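4.3 Adding a Film to Your Zolta Library

Zolta reads films from local storage and builds a catalog entry for each one. A library can hold up to 2000 titles. Entries are matched by file name and running time.

Before you start

Connect the player to your network and sign in to your Kuvix account. Catalog matching is not available offline.

1. Press Menu on the remote and open Library > Add Title.
2. Select the drive that contains the film. Drives formatted on a Karam recorder appear under External.
3. Highlight the file and press OK. The player scans the file and displays a list of possible matches.
4. Compare the running time of the match with that of your file. A film listed at 147 minutes should not differ by more than 2 minutes.
5. Press OK to accept the match, or select Enter Manually to type the title, year and director.
6. Select Save.

Note: Director's cuts and theatrical versions are stored as separate entries. To group them, see 4.5, Linking Versions.

Caution: Do not remove the drive during a scan. The catalog file may be damaged and will need to be rebuilt.

Writing a review

Each entry has a Notes tab for your own review and star rating. Reviews must contain at least 40 characters before they can be shared to a Wokside list. Shorter notes are saved on the player only. 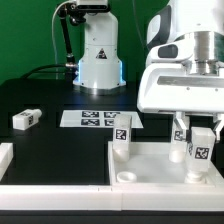
1. Open the entry and select Notes.
2. Type your text with a USB keyboard or the on-screen keyboard.
3. Turn on Hide Spoilers if the text gives away the ending.
4. Select a rating, then Save or Save and Share.

Shared reviews can be edited at any time. Deleting an entry from the library also deletes its notes, but copies already shared to Wokside stay there until you remove them from the list.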